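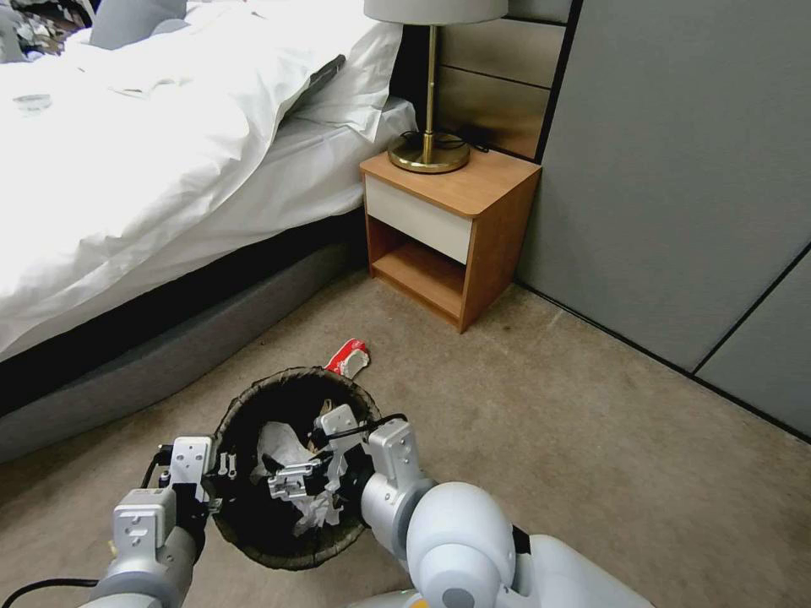 Search this site Enter keywords Go

The Night Ferry to Firnden

The ferry from Hisska left at ten past nine in the evening, and in January there were never more than 20 passengers on it. The woman with the cello case bought her ticket last. The clerk asked whether the case would need a seat of its own. She said no, it could stand beside her.

She had been playing in the orchestra at Clunton for 12 years. That morning she had given back her locker key and signed a form. The form asked for a reason and left one line for it. She wrote "moving" and the man in the office said that would do.

Her father had left her the house in Firnden. He had also left a note about the stove, two pages long, with a drawing of the damper. The note said nothing about the dog, which a neighbor had been feeding since the funeral, or about the 500 dollars she found later in the flour tin. He had been a careful man on some subjects.

The crossing took most of the night. There was a lounge with a coffee machine, and a map of the coast screwed to the wall. She sat under the map. Across from her a boy of about nine was doing a puzzle book with his grandmother asleep against the window.

"Is that a guitar?" he said.

"A cello."

"Is it expensive?"

"It was built in Fleury, a long time ago. It cost more than my car."

He thought about this. "What kind of car?"

She told him, and he went back to his puzzle. A little later he asked her for a river with four letters, and she gave him two, and neither one fit.

Past midnight the sea got up. The cups slid along the counter and the attendant came out and put them in a drawer, one after another, without hurrying. The grandmother woke and asked where they were. The boy said they were on the boat. She nodded and closed her eyes again.

The woman put one arm around the case and held on to the bench with the other. She had made this crossing as a student, going the opposite way, and her father had stood on the dock with his hat in his hand until she could no longer tell him from the posts. He told her afterward that he had gone straight home, on account of the cold. She had seen him, but she let him say it.

The ticket was still in her coat pocket. It had the number 1267 printed on it in purple ink – the same purple they had always used. She turned it over a few times. On the back it said that the company was not responsible for items left on board.

At five the lights of Firnden came up on the left. The boy was asleep by then, with the puzzle book open on his knees, and she saw that he had written one of her rivers in anyway, with the last letter outside the box.

The neighbor was waiting at the end of the ramp with the dog on a piece of rope. It was an old brown dog and it did not know her. It smelled the case from top to bottom, then her shoes.

"He's eaten," the neighbor said. "Don't let him tell you different."

She took the rope. The road up to the house had been plowed on one side only, so they walked in the middle, the dog first. The key was where it had always been. Inside she stood the case in the corner by the window, got out the two pages and read them with her coat on. Then she knelt down and opened the damper a quarter turn, as in the drawing, and looked for the matches.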